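How a Robot Learns to Cross a Bridge

142 shares | 6 comments

A bridge is an easy place for you to walk. You look toward the other end and go.
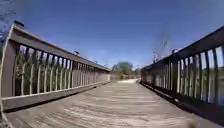
For a robot on wheels, the same walk is a long string of small problems. It has to find the floor. It has to stay away from the railings. It has to know when the bridge stops and the path starts. Heriberto Restrepo and his team wanted to find out how a robot could learn to do all of this using only a camera.

Their robot is named Ullar. It is as tall as a kitchen chair and moves at a slow walking speed. Many robots carry a laser that measures how far away things are. Ullar does not have one, so it has to work everything out from pictures.

Lines that seem to meet

Think about standing at one end of a bridge with two railings. The railings are the same distance apart all the way along. But when you look down the bridge, they seem to get closer and closer together. The boards under your feet look wide, and the boards far away look like thin lines. Artists call this perspective. The spot where the lines seem to meet is called the vanishing point.

Restrepo's idea was to teach the robot to look for that spot. If the vanishing point is in the middle of the picture, the robot is pointing straight down the bridge. If the spot slides to the left, the robot has turned too far to the right. It needs to steer left until the spot is back in the middle.

There is one more problem. A robot can point straight ahead and still be too close to one side. So Ullar also compares the two railings. The nearer one looks steeper or flatter in the picture than the other, and that difference tells the robot which way to move over.

A camera that bends things

Some cameras have a very wide lens. They see a lot at once, but they make straight things look curved, mostly near the corners of the picture. A straight railing can look like a bow. The team wrote a program called Druton that bends the lines straight again before the robot measures them. Druton has to do this 30 times every second.

Tricky shadows

Sunshine was the hardest part. When the sun is on one side, a railing puts a dark stripe on the floor. In the first tests, Ullar treated the edge of the shadow as the edge of the bridge and moved too far over to the other side.

To fix this, people pushed the robot across bridges by hand while it took pictures. They did it in the morning, at noon and late in the day. From these trips they picked 300 pictures and marked the real edge of the floor in every one. A learning program studied the marked pictures. After a while it could tell a shadow from an edge most of the time. This is called training, and the marked pictures are called training data.

What they found

The team tried two ways of driving. The first used only the floor to steer. The second used the floor and the railings together. Each way got 14 trips across the bridge.

With only the floor, Ullar finished 6 trips without help. Using the floor and the railings, it finished 13. The one trip that failed was in November, late in the afternoon, when the sun was low and shining right into the camera — even people squint at that time of day.

The team does not know yet if the method will work on bridges with no railings, or with a crowd of people on them. They plan to test that next.

Try it yourself

Stand in the middle of a long hallway and look at where the walls seem to meet. Now take two big steps to one side and look again. Which wall looks different? Draw both views on paper and compare them.

Words to know

Vanishing point: the place in a picture where lines going away from you seem to meet.
Lens: the curved glass at the front of a camera.
Training data: examples a computer program learns from.

Contact us | Copyright Odera Science for Kids | Back to top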